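Clitomance 85 Parallel Gripper
Danddale Motion – End Effectors – Two-Finger Electric

Part no. CM-85-W
Status: in stock
Sold singly or as a matched pair

Overview
The Clitomance 85 is a two-finger electric gripper for light bimanual work. It replaces the Pluletti 2 on the same wrist flange and uses the same bolt pattern. Existing Pluletti fingers do not fit.

Specifications
Stroke: 85 mm
Max. grip force: 145 N
Control rate: 200 Hz
Fingers: black, short, replaceable
Housing: white
Cable exit: top of head
Interface: Hourani controller, firmware 2 or later

In the box
Gripper head, one finger set, one cable, mounting screws, calibration sheet. The wrist adapter is ordered separately.

Comparison with the Pluletti 2
Both units were run on the same pair of arms by Frøydis Hedlund and Bok-nam Seo in June. The test set was household soft goods: cushions, folded towels, a bag with a strap. The Pluletti closed faster on empty air and was easier to tune. On thick fabric it tended to report a closed grip before it had one – the motor current rises early when the fingers sink into padding. The Clitomance reads position and current together and gave fewer false closes. It is the heavier of the two, and arms near their payload limit will need the wrist gains reset.

Neither unit is recommended for wet items. For hard parts under 2 mm thick, order the narrow finger set.

Mounting notes
Route the cable in a loose loop from the head back along the forearm. Leave enough slack for full wrist rotation. Do not tie the cable at the ring joint. Run the homing routine after every finger change.

Choosing a grip width
Large soft objects are the usual reason customers ask for a longer stroke, and in most cases the longer stroke is not needed. A cushion can be pushed in from the side until the fabric bunches, then pinched at the fold. The approach matters more than the opening: with the long red cushion nearly upright, the right gripper comes in pointing left and its short fingers press into the side, while the left gripper stays open with nothing in it. Set the contact threshold low for this kind of approach and raise it again before closing.

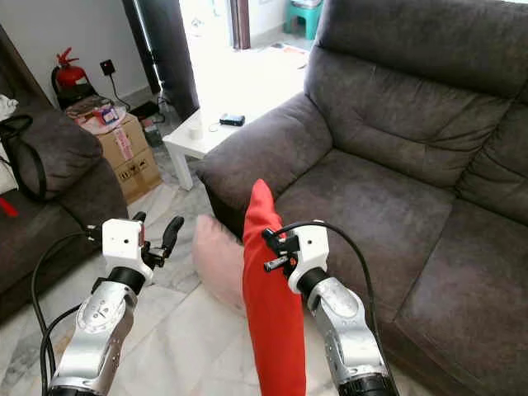
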